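Ticket: Ramen sort, wrist view smears during approach
Project: Galley (student build, two-arm table)
Opened by: Kha Võ
Status: open, workaround in place

Problem

The Galley task is to pick ramen packets off the table and sort them into the bins. Since the August rebuild the right arm misses packets when it comes in fast. Slow runs are fine. The packet finder gives no result on the wrist view for a stretch of each approach, and the arm carries on to the last position it had.

Setup

Both arms powered, table layout as in the task sheet: teal bin and clear bin at the back, shallow clear container at the front left, three packets loose on the wood. The two plants stay between the back bins because the task sheet has them as things to avoid. Please don't move them between runs or the results can't be compared.

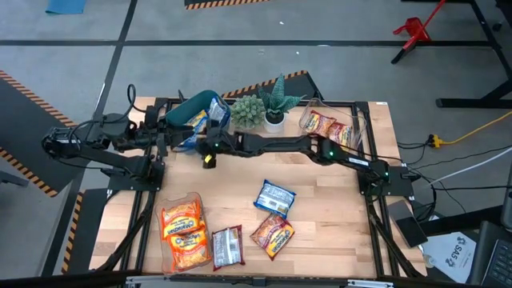

Steps tried

1. Restarted the control program and both arms. No change.

2. Checked the wrist camera mount for play. Tight. Checked the cable too, nothing loose at either end.

3. Swapped in the spare camera from the Bronell kit. Same smearing, so I put the first one back.

4. Ran the approach at speed setting 400. Finder dropped out on every run.

5. Ran it at 300. Finder held on most runs but still dropped out when the wrist turned and moved forward at the same time.

6. Saved the wrist frames from the 400 runs and went through them one by one. Frame 27 of run 2 is typical. The colors come through but there is no edge or lettering for the finder to work with, and the packets run into each other.

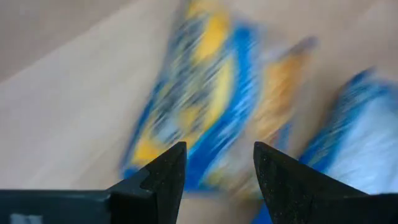 Run 2, frame 27, wrist view. Packets streaked lower left to upper right, fingers still clear.

7. Looked at the exposure setting. It was on auto. The rebuild wiped our saved camera file and the program fell back to its defaults.

Cause (likely)

Auto exposure is picking a long shutter time. The fingers move with the camera so they stay sharp, and everything on the table smears. That fits what is in the saved frames.

Workaround

Keep speed at 300 and have the arm stop above the packets before the finder runs. Adds time to each pick but we can keep practicing.

Still to do

- Put the fixed exposure back and save it in the Plesell config folder, not the local one.
- Repeat step 4 with fixed exposure. If the view comes out too dark, ask Văn about the bench light.
- Make the arm stop if the finder returns nothing. It should not be going to an old position.

Leaving this open until step 4 has been repeated.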